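# Reading a potentiometer on an analogue input pin

Community help pages, Brivside Learning Boards

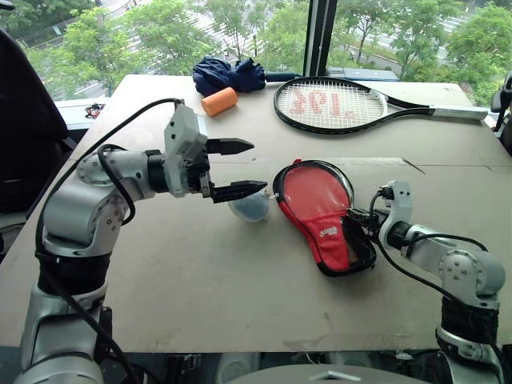 Which pin should a potentiometer be connected to if the program is to read its position? The middle leg, known as the wiper, should be connected to a pin marked with the letter A, and the two outer legs to the supply and to ground.

**Posted by the Wonurero Electronics Club**

Our club is preparing a short course on analogue inputs, to be held in August, and we are using the Brivside block editor. Members have already completed the exercises on switches and lamps without difficulty. The present exercise asks them to turn a knob and to see the value on the screen, and then to use that value to set the brightness of a lamp.

The knob is wired as described in the course sheet. The value on the screen does change when the knob is turned, but two matters remain unclear:

- With the knob left alone, the reading does not stay still. It moves up and down by as much as 19 without anyone touching it.
- The lamp does not follow the knob. It grows brighter for the first part of the turn, goes dark, and then starts again from dim. This happens several times over one full turn.

The program is as follows:

```
forever
 set knob to (read analogue pin A2)
 set lamp pin 5 to (knob)
 show (knob)
```

The potentiometer is a linear type. The board is powered from the USB lead alone. We would be grateful for advice on both points, and on whether the course sheet requires correction before it is printed for members.

---

**Štěpánek**

The second matter is the simpler of the two and should be dealt with first.

The analogue read block on this board returns a number between 0 and 1023. The lamp block accepts a number between 0 and 255. When a larger number is supplied, the editor does not report an error. It begins again from 0, so that 256 is treated as 0, 257 as 1, and so on. The lamp will therefore pass through its whole range four times during one turn of the knob, which agrees with what has been reported.

The value must be brought into the smaller range before it is passed to the lamp. The map block, found in the Maths drawer, is intended for this purpose:

```
forever
 set knob to (read analogue pin A2)
 set level to (map knob from 0-1023 to 0-255)
 set lamp pin 5 to (level)
 show (knob)
 wait 50 ms
```

The wait at the end is recommended. Without it the screen is sent more values than it can display, and the figures shown may be older than the position of the knob.

With regard to the first matter, a small amount of movement is normal, but 19 is more than should be accepted. The following checks are advised, in this order:

1. Disconnect the USB lead before any wire is moved.
2. Confirm that the ground leg goes to the same ground row as the board. A loose ground wire is the most frequent cause.
3. Replace the wire between the wiper and A2 with a shorter one.
4. Keep that wire away from the lamp wire.

If the reading still moves, several readings may be taken and their average used. Eight readings are normally sufficient. The knob variable should be set to zero before each group is added together, otherwise the total will continue to grow.

The course sheet should be amended. The map block ought to appear in the first listing.

---

**Pema**

Had the same with mine, it was the breadboard. Try another row. Also check the number printed on the potentiometer, 103 is fine (10k) but the very high value ones jump about a lot more.

---

**Posted by the Wonurero Electronics Club**

The club thanks both contributors. The map block has resolved the fault with the lamp, which now follows the knob from end to end. The ground wire was found to be in the wrong row. With it moved, and with the average of eight readings in use, the value at the middle mark stays within 2 of its resting figure.

The amended sheet will carry the corrected listing on page 122 of the course file, directly before the exercise on light sensors.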